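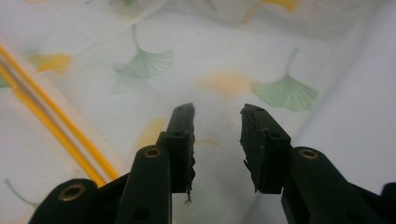 9 October 2025

Fingertip pads, hand-held grippers. Inner faces torn on both fingers, foam coming off in shreds. Links and brass rings stay. Budget line for February: 30 pads at Dilport, 2 spare finger sets from Vlček.

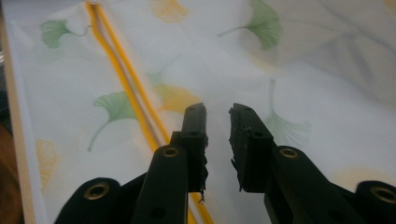

Pads open over the ginkgo cloth. Foam ragged on both inner edges.

Hájek wants a denser foam quoted before we commit. Ceiling is 1,000 for all consumables, marker dots included. Cloth folding continues on the current pads.

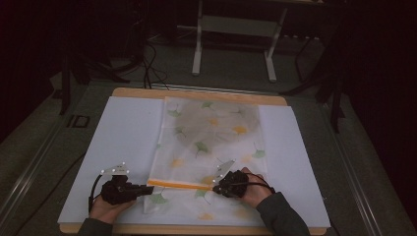 Both grippers at the orange strip, cloth on the board.

Open: lead time from Vlček. Eskildsen to ask.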